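第四章 安装与首次运行

4.1 适用范围

本章适用于 Nakeo 立式除湿机在库房、阅览室、办公室及住宅地下室内的安装。吊顶式机型请参阅随机附带的《Lamrani 支架安装说明》。安装人员在开始作业前应通读本章,并确认手中说明书的版本与机身铭牌所示型号一致。

注意:本机仅供室内使用。不得安装在浴室、游泳池边或存放易燃溶剂的房间内。

4.2 开箱与搬运

1. 将包装箱保持直立,搬至安装房间附近。搬运过程中机身倾斜不得超过箱体标示的角度。

2. 在拟放置位置前方清出一块地面,铺上垫布。垫布应完全展开,大的褶皱用手抚平,布面上的砂粒和硬物应事先清除。

3. 剪断打包带,向上提起外箱。剪切时刀口朝外。

4. 取出上部泡沫块和附件盒,对照装箱单清点附件。附件盒内应有排水软管、管箍、备用滤网、水平调节脚和保修卡。如有缺失,请在安装前与经销商联系,不要以其他规格的零件替代。

5. 由两人扶持机身两侧的凹槽,将机器平稳抬至垫布上。不得抓握出风口格栅或前面板。
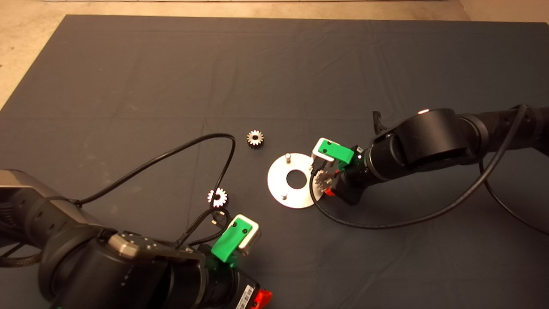 Karim Belhaj 来函指出,他所在单位的库房门槛较高,两人抬运时机身容易前倾,建议在门槛处增设斜坡板,并在过门前先拆下水箱。经核实,上述做法可行。拆下水箱后,请用胶带固定水箱舱门,机器就位后再行取下。

6. 机器直立后须静置,静置时间以随机警示卡所载为准。在此期间不得接通电源。如运输途中曾将机器平放,应在保修卡背面注明,并将静置时间延长一倍。

小心:压缩机内的润滑油在搬运后需要时间回流。未经静置即开机造成的损坏不在保修范围之内。

4.3 选择安装位置

机身背面及左右两侧与墙面、柜架之间的距离均不得小于 300 毫米。出风口上方不得有搁板或垂下的窗帘。

地面应坚实、水平。混凝土地面如有返潮现象,应先处理地面,再安装机器。地毯较厚的房间应在机器下方加设硬质底板,底板尺寸须大于机身底座。

在档案库和织物库房内,出风口不得正对藏品架。可将机器设在通道一端,使气流沿通道方向流动。房间形状不规则或隔断较多时,应分别在远端和近端放置湿度计,连续记录数日后再确定最终位置。

以下位置不宜安装:

阳光直射处;
暖气片或其他热源旁;
经常开启的外门旁;
空调出风口正下方。

4.4 调平

1. 将四个水平调节脚旋入底座螺孔,旋到底后各退出半圈。

2. 在机身顶部放置水平尺,先调左右方向,再调前后方向。

3. 调平后锁紧螺母。用手轻推机身上部,机身不应晃动。

4. 将垫布从机器下方抽出,检查调节脚是否全部着地。抽出时应有一人扶住机身。暂不使用的垫布应抖净、卷起存放,以备日后维护时铺用。

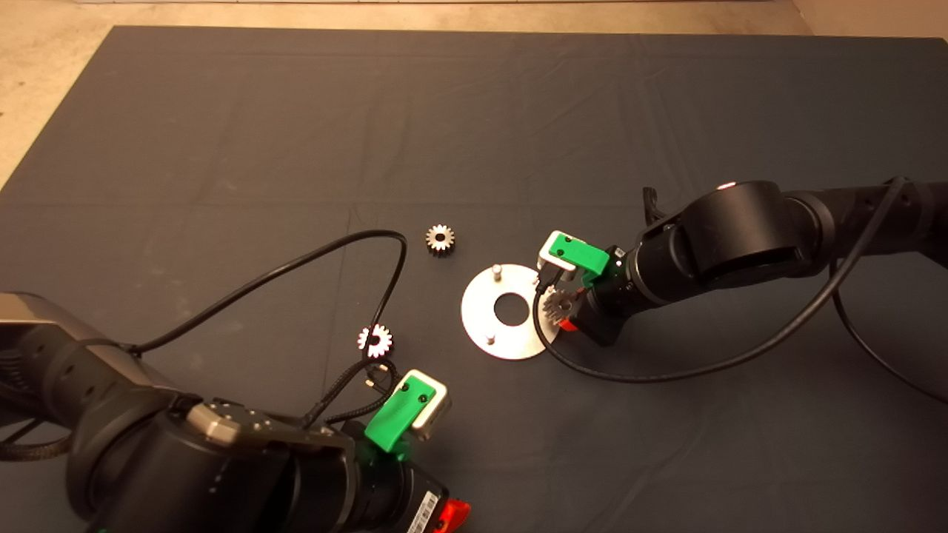
图 4-2 深灰色垫布,布面可见浅折痕

如在使用硬质底板的房间内安装,调平应在底板固定之后进行。

4.5 连接排水管

本机可采用水箱集水或软管连续排水。无人值守的房间应采用连续排水。

1. 关闭电源,取出水箱。

2. 拧下机身背面的排水口盖,取出橡胶塞。请将盖和塞放回附件盒内保存,改回水箱集水时仍需使用。

3. 在软管一端套上管箍,将软管推入排水口至限位处,拧紧管箍。

4. 将软管引至地漏或水槽。软管全程应向下倾斜,不得有弯折、上拱或受压之处。

5. 向接水盘内缓慢注入一杯清水,观察排水口接头。接头处不得渗漏,清水应从软管末端顺利流出。

排水点高于机身排水口时,须加装提升泵。选用本公司提升泵的,扬程上限为 800 毫米,超过此高度应另行设计排水管路。提升泵的电源线不得与排水软管捆扎在一起。

软管穿越墙体时应加装套管,套管两端用密封材料封堵。 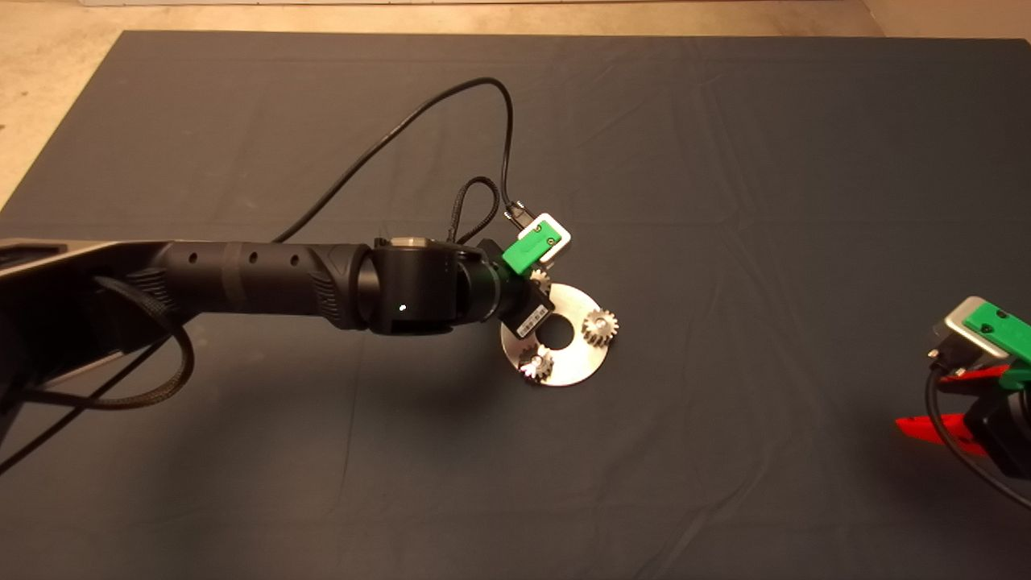 冬季室温可能接近零度的场所,软管不得沿外墙敷设,也不得将末端直接引出室外。每年 11 月应对管路作一次检查,清除管内沉积物,并确认管箍没有松动。检查结果记入设备维护卡。

4.6 电气连接

警告:电气连接必须使用带有可靠接地的独立插座。不得使用接线板、转换插头或定时插座。

插座位置应便于断电操作,且高于可能积水的地面。电源线如有破损,须由经授权的维修人员更换。机器与其他大功率设备共用一条回路时,应由持证电工核算负荷。

电源线不得从机器底部穿过,也不得压在底板之下。多余的线段应理顺后挂在机身背面的线钩上。

4.7 首次运行

1. 将水箱推回原位,听到卡扣声为止。采用连续排水时同样须装回水箱。

2. 关闭门窗,插上电源插头。显示屏点亮后,长按电源键开机。

3. 按湿度键设定目标湿度。未作设定时,机器按出厂值运行。藏品库房的目标湿度应由保管部门书面确定。

4. 检查风量。首次运行期间宜采用高档风量,待室内湿度达到设定值后再改为自动。

5. 室温低于 17 ℃ 时,机器会间歇进入除霜状态。此时压缩机停止、风扇继续运转,属正常现象,不需要人工干预。

6. 运行稳定后,在保修卡上填写安装地点和机身编号,由安装人与使用人分别签字。

显示屏出现代码 1022 时,表示水箱未到位或浮子卡滞。应先切断电源,取出水箱,用手指轻拨浮子,确认其可以上下活动,再重新装入。代码反复出现的,请停止使用并联系 Natel 服务站。

4.8 滤网的首次清洁

新建或刚完成装修的房间内粉尘较多,滤网应提前进行首次清洁。步骤如下:

1. 关机并拔下电源插头,向外拉出滤网框。

2. 在地面或工作台面上铺好垫布,将滤网框正面朝上平放,用软毛刷沿同一方向刷去浮尘。

3. 油污较重时,可用温水加少量中性清洁剂漂洗。不得使用汽油、酒精或研磨剂,不得用吹风机烘干。

4. 滤网在阴凉处完全晾干后方可装回。装回时注意框上箭头指向机身内侧。
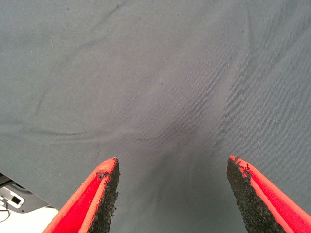

4.9 安装后的检查与记录

安装完成后,应由未参与安装的人员按下列项目复核:机身与墙面的距离、调节脚的锁紧情况、软管坡度、插座接地、显示屏读数与室内湿度计读数的差值。差值较大时,先检查湿度计是否放置在出风口附近,移开后再行比较。

复核不合格的项目应在整改后重新检查,整改前不得将机器设为无人值守运行。

复核记录一式两份,一份随保修卡保存,一份交使用部门存档。机器移至其他房间时,应按本章第 4.3 节至第 4.7 节重新安装并另立记录。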